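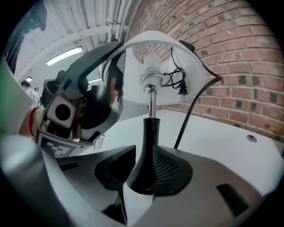
Figure 3. Table lamp with a white conical shade, seen from below. The cord and two-prong plug are gathered at the shade.

4.2 Evening light and bedtime in shared housing

Residents of the Evport building were asked to keep a lighting diary for 14 nights in November. Each person wrote down which lights were on after dinner, when the ceiling light in their room was switched off, and when they went to bed. Of the 56 residents who were invited, 40 returned a diary that could be used. The rest either left before the end of the study or skipped too many nights.

Most rooms in the building have one ceiling light, controlled by a switch next to the door. Small lamps are not supplied with the room. Residents who own one brought it with them or bought it from a person moving out, and 25 of those who returned a diary had a lamp of some kind. We did not choose the lamps or replace the bulbs, so the results describe ordinary use and should not be read as a test of any one type of light.

Residents with a lamp turned off the ceiling light earlier in the evening than residents without one. They did not go to bed earlier. Many of them read or talked on the phone by lamplight for a long time after the ceiling light was off, and several wrote that this was the part of the day they liked best. Residents without a lamp tended to leave the ceiling light on until they were ready to sleep, then used a phone screen to find their way back from the switch.

Where the lamp stood made a difference to how it was used. Lamps within reach of the bed were used on most nights. Lamps on a desk were used mainly for study, and their owners often went back to the ceiling light once the work was done. Outlets explain part of this pattern. In the older rooms the only free outlet is behind the desk, and a short cord will not reach the bed.
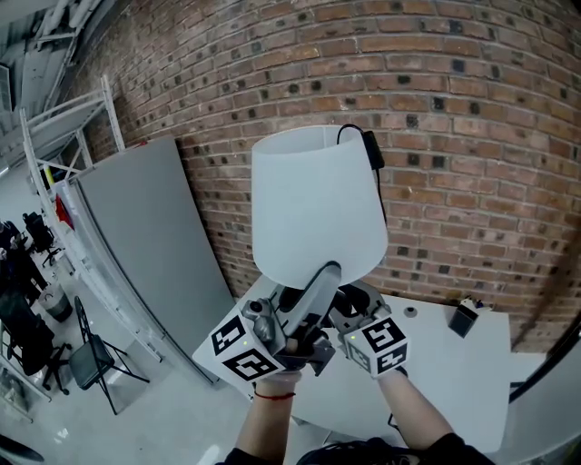 Shade shape came up in the interviews more often than we had expected. Residents who shared a room cared a great deal about where the light fell. A shade that kept light off the other bed was described as polite, and a bare bulb as something to use only when the roommate was out. Two residents had turned their lamps toward the wall to get a softer light, and one had moved hers to the floor.

The diaries have clear limits. Bedtimes were written down by the residents themselves, in many cases the next morning. Friday entries were the least complete, and we left them out of the comparison of bedtimes. People who own a lamp may also differ from other residents in ways that we did not measure, such as how long they have lived in the building.

These findings agree in part with our earlier interviews at Villanueva, where residents also treated the ceiling light as something for cleaning and getting dressed. The Villanueva rooms are single rooms, however, and complaints about a roommate's light did not come up there. Section 4.3 looks at shared rooms separately and reports how residents settled on a time for the ceiling light to go off.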